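I ordered the Ellow memory book kit in July, after my aunt's service, when my cousins and I had a shoebox of sympathy cards and no idea where to put them. It came from Cerham and it's meant for families who want one place for the guest signatures, the obituary clipping, the funeral program and whatever else people hand you at the door.

You get a cloth-covered binder, 13 clear sleeves, a stack of lined guest pages and a little booklet on writing the obituary yourself. I loved the booklet! It walks you through the dates, the survivors, the church and the service times in the order our newspaper wanted them, and I wrote my aunt's in one evening at the kitchen table (with a lot of tea, and my sister on the phone correcting the middle names of people I've known all my life).

The sleeves are my gripe. They're fine for a folded program, but a full newspaper page has to be creased twice to fit, and the big sympathy cards stick out at the top. I ended up trimming one, which I felt bad about.
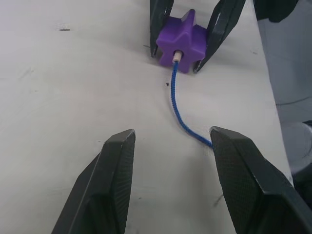 Gladys Sánchez wrote to me that she had the same trouble with her father's cards and bought the larger Dostis sleeves, which fit the Ellow rings if you don't fill the binder more than halfway. She'd also skip the guest pages, as the lines were too narrow for her older relatives to sign on.

I didn't mind the lines myself, but I did wish for a spot for addresses. We had to go back through the envelopes for the thank-you notes, and that took us two weekends.

The binder itself has held up great. It's been passed around three households and the spine is still tight. I'd buy it again for the booklet and the cover, and get the bigger sleeves right away.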